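Filed under: Music and Community, Open Papers
We use cookies to remember your reading preferences. By continuing to browse you accept our cookie policy. [Accept] [Manage settings]

4. Rehearsal habits in open vocal nights

4.1 Setting and material

The material for this section was collected at Clako, a small venue in Sidley which holds an open night for beatboxers, singers and people who play electronic sets. The night has no fixed program. Performers write their name on a sheet at the door, and they are paired by the order of the sheet, so that a beatboxer can find himself next to a singer whom he has never heard. We recorded 272 sets in total. Each set was between four and nine minutes long, and 200 of them had at least one performer using only the voice.

We asked the performers to fill in a short form after the set. The form had five questions about preparation, one about the sound on stage, and an empty space for comments. Most of the answers in the empty space were about the monitors — the speakers which let the performer hear himself — and we return to this in 4.3.

Only 100 forms were complete enough for the comparison. The incomplete forms were kept for the comments but left out of the tables.

4.2 Preparation before the set

It was our expectation that performers with long experience would prepare less than beginners. The forms do not support this. Experienced beatboxers reported longer warm-ups, and several of them wrote that they now give more time to breathing than to new sounds. Beginners reported the contrary: they spent the warm-up on the one pattern which they feared to lose on stage. 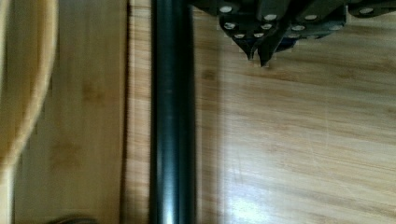 Figure 4. Gripper fingers above a bamboo surface.

The singers had a different habit. Many of them warmed up together in the corridor, and for this they used simple call-and-answer phrases which were familiar to the regular visitors. A new singer could learn the phrases in one evening. In the interviews from December, two singers described the corridor as the place where the pairing was in fact made, although the sheet at the door says otherwise. We could not check this, but it agrees with the small number of pairs on our recordings that do not follow the sheet.

Electronic performers prepared at home and changed little on the night. One of them, who performs under the name Mokia, brought the same six loops to every session and altered only the tempo. In her form she wrote that a fixed set of loops gives the vocalist more freedom, as the vocalist can guess what will come next. Three beatboxers who had been paired with her made a similar remark. A fourth found the loops too full in the low register and said that his kick sound disappeared under them.

4.3 Hearing and being heard

The low register was the most common subject of complaint. A beatboxer holds the microphone very near to the mouth, and the strong bass of this technique needs much room in the mix. When a second performer also has a heavy bass line, the two mask each other, and both performers usually become louder. On the recordings this can be followed quite well: the level rises during the first minute and seldom comes down again before the end of the set.

Hứa, a duo of one singer and one beatboxer, solved the problem by agreement. The beatboxer left out the kick whenever the singer went below her middle range, and he filled the space with hi-hat sounds. The result is thinner, but the words can be understood. We found the same solution, less strictly applied, in other pairs which had performed together more than twice.

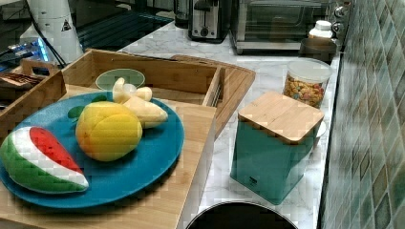 Figure 5. Toy watermelon wedge, peach and banana on a teal-blue plate.

The size of the audience had less influence than we thought. The room holds few people, and even the performers who had played at an outdoor festival for roughly 1,000 listeners did not describe the small room as easier. Some of them called it harder — the faces are near, and a mistake in the rhythm is heard by everybody.

4.4 Limits of the material

All sets come from one venue, and the habits of one room should not be taken for the habits of a whole scene. The forms were also written directly after the performance, when many people were tired or excited, and the answers are short. Performers who left early are missing from the forms but present on the recordings. For this reason the next section works with the recordings alone, and it treats the timing between voice and loop in the paired sets.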